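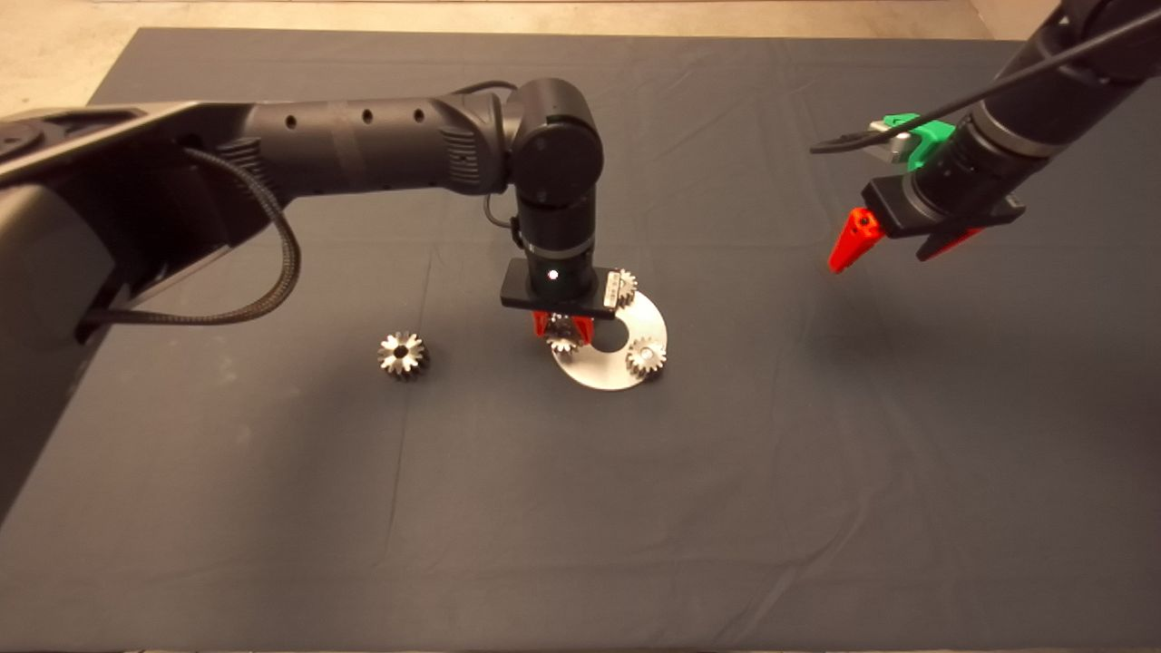 Law for Kids > Rules and Courts
Print this page | E-mail this page

What Is Small Claims Court?

Suppose you lend your bike to a neighbor and it comes back with a bent wheel. The repair shop wants $200 to fix it. Your neighbor says the wheel was already bent. You say it wasn't. You have both talked about it twice and you are both getting angry. What can your family do?

One answer is small claims court. It is a court for arguments about amounts of money that matter to the people involved but are too small for a long, costly trial.

What is a claim?

A claim is when one person says, "You owe me something, and I want a court to decide." The person who makes the claim is called the plaintiff. The person the claim is against is called the defendant. Neither word means that somebody is right or wrong. They just tell you who started the case and who has to answer it.

A claim like this is a civil case. Civil cases are arguments between people, or between people and businesses. Nobody goes to jail for losing one. A criminal case is different. That is when the government says someone broke a criminal law.

How small is small?

Each state sets its own limit. Let's make up a town called Camcombe and say that its court hears claims up to $1,000. If you were owed $200, you could use that court. If you were owed more than the limit, you would have to go to a different court, or ask for only $1,000 and give up the rest. Real limits are often higher than this.

Can a kid file a claim?

Usually not alone. In most states you have to be 18 to start a court case by yourself. If you are younger, a parent or another adult can bring the case for you. The adult signs the papers and speaks to the judge, but it is still your bike and your claim. You might be asked to tell the judge what happened.

What happens first?

The plaintiff fills out a form. It asks who you are, who you have a claim against, how much money you want and why. There is a fee to file the form. People who can't afford the fee can ask the court to let them skip it.

Next, the defendant has to be told. This is called service. It would not be fair to hold a hearing about someone who doesn't know about it, so courts are strict on this point. Depending on the state, the papers may be mailed or handed over by a sheriff or another adult who is not part of the case.

Then the court picks a day and time for the hearing, such as a Monday at 2 in the afternoon.

What happens at the hearing?

There is normally no jury. A judge, or someone who works like a judge, listens to both sides. In many states people come without lawyers, and some states don't allow lawyers in small claims at all.

The plaintiff goes first. Then the defendant gets a turn. You don't interrupt, even if you think the other person is wrong. The judge may ask questions of either side.

Both sides can bring evidence. Evidence is anything that helps show what happened. For the bent wheel, it could be:

- a photo of the bike from before you lent it
- the written price from the repair shop
- text messages between you and the neighbor
- a witness, meaning a person who saw what happened

The plaintiff has to show that the claim is probably true. If the judge thinks both stories are equally likely, the plaintiff loses.

Who wins?

The judge makes a decision, called a judgment. Sometimes you hear it right away and sometimes it comes in the mail. The judge might order the defendant to pay all of the money, part of it — say, if the wheel was old and already worn — or none of it.

The court does not hand you the money. The defendant is supposed to pay you. If that doesn't happen, there are more forms to fill out, and it can take a while. In some states a person who loses can appeal, and another judge will look at the case.

Do you have to go to court?

No. Many arguments end before the hearing. The two sides can settle, which means they agree on an answer themselves. Your neighbor might offer to pay half, and you might say yes. Put the agreement in writing and have both sides sign it.

Some courts also offer mediation. A mediator is a person who helps both sides talk but does not pick a winner. If you can't agree with the mediator's help, you can still see the judge.

Words to know

Plaintiff: the person who makes the claim
Defendant: the person who answers the claim
Service: giving the defendant the court papers
Evidence: things that help show what happened
Judgment: the court's decision
Settle: to agree without a judge deciding

Print this page | E-mail this page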